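To: clusska-build list
From: Yulan Yin
Subject: Re: [clusska-build] hand status before Friday??

Hi all, typing this between classes so excuse the mess. Answers to Rizvi's questions first, then stuff I need from people.

> On the hand, can someone confirm which version
> we're entering? The sign-up form wants a parts cost
> and a weight and I have neither. Also is the cloth
> task still on or did we drop it for the peg one? I
> heard both. And who has the key to the cabinet in
> Hilton, I went by at 7 and couldn't get in.
> - Rizvi

Version: the black one. Not the printed one from December, that thing is retired, please stop putting its fingers back in the drawer with the good ones.

Cost: put 2,000 on the form. That's everything incl. the controller board. Weight, I have some 600 grams written down for the hand on its own but that was before the new cable went in. Will reweigh tomorow if the scale is back.

Cloth task: still on. Peg one is dropped, Fernex kit never had enough pegs and the rules changed on us anyway. So everybody practice cloth.

Key: me. Sorry. It'll be on the hook by the sink from now on.

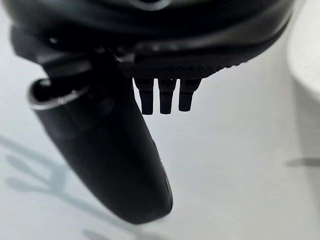 OK thumb. We've been starting it too far closed and then wondering why it shoves the cloth away before it pinches. Start wide, come down, THEN close. Whoever changed the start pose in the shared script please change it back or tell me why. I don't mind if theres a reason, just want it in the log.

Speed: leave closing speed at 8 for now. I know it's slow. We get five minutes per attempt, slow is fine.

Fingers all close together in the current code. Someone (Rizvi?) had a branch where they go one at a time. Is that worth merging before Friday or do we leave it alone? My vote is leave it, but I haven't run it so somebody who has should say.

For practice runs use the white cloth, same as the rules sheet. Don't fold it neat first, the judges just drop it. A good run is thumb on one side, fingers on the other, bunch of cloth in between.
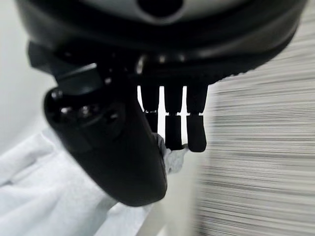
Photo: Clusska hand team

Still need:

- someone to write the half page on how the thumb joint works, plain words, no equations
- batteries charged Thursday night
- spare screws for the thumb knuckle, same size as the ones in it. measure first pls, last order was wrong
- a name for the form. "black hand" is not a name

Van leaves from behind Hilton at 7 Friday morning. If you're riding tell me today so I can count seats.

Reply to the list, not just me, I lose stuff.

Yulan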